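Vitberg Split Rings
Small hardware / Key rings and fobs

Hạnh Kiều started cutting leather key fobs at her kitchen table, and the rings she could find were either so stiff they broke a nail or so soft they sprang open in a coat pocket. The Vitberg is the ring she ended up designing for her own fobs, and we've been happily stocking it ever since - it's a lovely little thing for something that mostly lives at the bottom of a bag!

The coil is steel, wound twice, with the ends ground down so they don't snag on lining or thread. Getting a key on takes a firm push with a thumbnail (or the edge of a coin, if you keep yours short), and then it slides round without catching halfway.

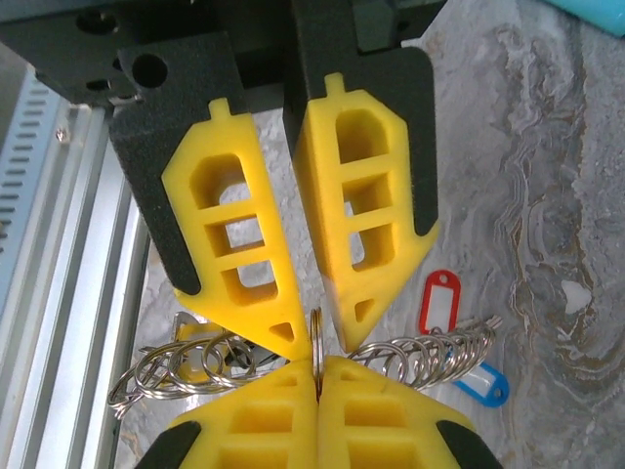
Vitberg rings come in two finishes, silver and black, and both go with nearly everything we sell. We like the silver best with plain keys and undyed leather. A single silver split ring is slim enough seen edge-on to stand upright in a narrow gap, and that slimness is what makes it so good for small fobs, zipper pulls and the tight loop on a Likik strap. The black looks great on canvas, though it will pick up a few bright scratches where the keys rub.

Sold in packs of 12 or 100. The big pack comes in a paper sleeve and is the one to get if you make your own fobs - you'll go through them faster than you think.

Fits: Likik straps, Santoso leather fobs (all sizes), Nitico luggage tags from the April range onward. Older Nitico tags have a smaller hole and need the mini ring, sold separately.

Care: wipe with a dry cloth. A drop of sewing machine oil helps if the coil gets gritty after a beach trip.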